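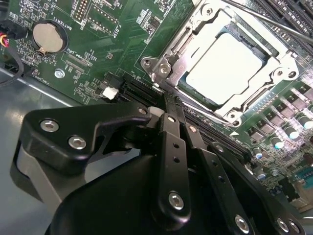
Board in the case, cooler off, CPU still in the socket.

Old office tower – paste, lever and a stuck cooler screw

Posted in: Desktops and Repair

tinlid_40
I'm redoing an office tower from 2015 that came out of the Wutbridge library when they replaced their desktops. It runs, but it gets loud after ten minutes of anything and then shuts itself off. I took the cooler off last night and the paste was like chalk. I wiped the top of the chip with alcohol and took the picture after that. The cooler is a Carero, the short round kind with four spring screws.

Two questions. Do I need to open the socket and take the CPU out to clean it properly, or can I leave it where it is? And is it worth pulling the whole board to get the dust out from under it? One of the cooler screws also feels rough when I turn it, and I don't know if that's the screw or the thread it goes into.

Flidico
Leave the CPU where it is. The lever is there to hold it down and it's doing that. The only reason to open the bracket is if there's paste down the sides or you're changing the chip.

New paste, small dot in the middle, cooler straight down, tighten the screws in a cross pattern a couple of turns at a time.

marrowbone
I disagree with leaving it. A machine that shuts off could be a bad contact as easily as heat. I'd open it, look at the socket with a flashlight, and close it again. Takes two minutes.

Flidico
It takes two minutes if nothing goes wrong. I've bent pins on a socket doing exactly that, with a chip that had been perfectly happy before I touched it. He has dry paste, a loud fan and a shutdown after ten minutes. That's heat.

marrowbone
Fair enough on the symptoms. I still look every time.

Dalia Priedītis
I did a lot of these for the school where I work. On the dust: I never pull the board for that. Short bursts of air from the side, case lying flat, and hold the fan blades still so they don't spin. The place that collects it is the long slot below the socket and the memory slots. Hit the memory slots with the sticks out if you can, then put the sticks back in the same slots they came from.

While you're in there, look at the tops of the capacitors next to the socket. They should be flat. If any of them are domed or have brown crust on them, stop spending money on paste. I can't judge it from your picture because of the shine.

tinlid_40
Thanks. I just went and looked with a lamp and the tops look flat to me. No crust anywhere.

Is the triangle printed on the board under the socket anything to do with which way the chip goes in?

Dalia Priedītis
Could be, but I wouldn't go by the printing on the board alone. Go by the mark on the corner of the chip and the notches on its edges. If you don't take it out you don't need to know.

oldhinge
For the rough screw, take it out of the cooler completely (there's usually a little clip or washer holding it) and try it in one of the other three holes. If it's rough there too it's the screw. I had one with a burr and replaced it from a bag of 500 mixed screws that cost less than lunch. Do not force it. The threads on the backing plate are soft on the cheap coolers.

marrowbone
A bag of 500 and I bet three fit anything you own.

oldhinge
I've used more than three. Not many more.

tinlid_40
Tried it in the other holes and it's the screw. The other three go in smoothly everywhere. I'll match it at the hardware store on Urbonaitė or order one.

Any opinion on replacing the cooler while it's off? The fan on this one has some play in it.

Flidico
If the fan wobbles, yes. Measure the hole spacing before you buy anything, corner to corner and side to side. Those office cases are shallow too, so check the height from the board to the side panel.

Dalia Priedītis
I'd put the old one back first with fresh paste and see what the temperatures do. Let it run for an hour with the side on. Then you know whether the fan is the problem before you order.

tinlid_40
Okay, paste first, then the fan. The screw has to come before either one so it will be a few days. I've put the case in a clean trash bag with the side panel on until then.

marrowbone
Paper bag or a box would be better. Plastic and static.

Flidico
With the side panel on it's fine.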